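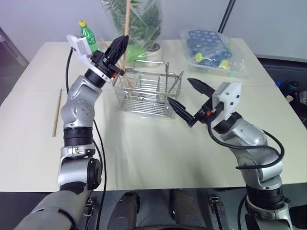 A reader of our February gallery wrote that a planner should never wait for perception, and that two arms with one shared queue will always be slow. We have thought a lot about this remark, and the gallery on this page is partly our reply.

Jalus is the control software we write at Wosska. It plans for both arms together, so one arm can hold its place while the other is still looking for a free path. The basket is hard for the planner: the wires are thin, and the depth data has many holes near them. We now keep the basket as a simple closed box in the collision model and open only the top.

2 shares · 9 comments

For thin sticks we use the wrist camera. The head camera gives the first guess of the position, and the wrist view corrects the angle before the fingers close.
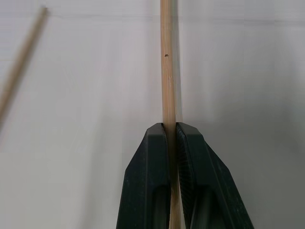
The grip controller runs at 1000 Hz and the correction loop is much slower, so the two must agree on time stamps. In the Celtstead branch they did not always agree, and we lost many days with this. The log viewer now marks every late message in red. It keeps the last 3000 messages in memory, and older ones go to disk.

Posted 25 May 2019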